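2023-07-16

Sunday, and I have spent it sorting the snack hoard. It began in November, when Tsutomu Onishi came back from Kunport with a suitcase of things in packets and left half of them with me "for later." Later has arrived.

The rule is one clear plastic tub for small odds and ends, and everything else gets eaten or thrown out. I set up on the little table and felt very organized for 14 minutes. Then I read the back of every packet, including the ones I can't read. 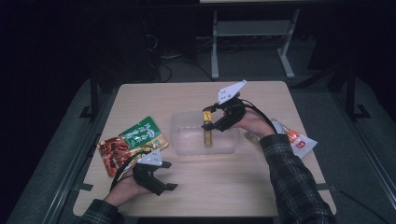
I'm keeping the green pouch, the one with the meat on the front. Tsutomu swears by it, but he also swears by the coffee in Bedness. Dinner was toast. The tub has no lid, or it has one and I put it somewhere sensible. Must ask him if he wants any of this back before Morris gets at it.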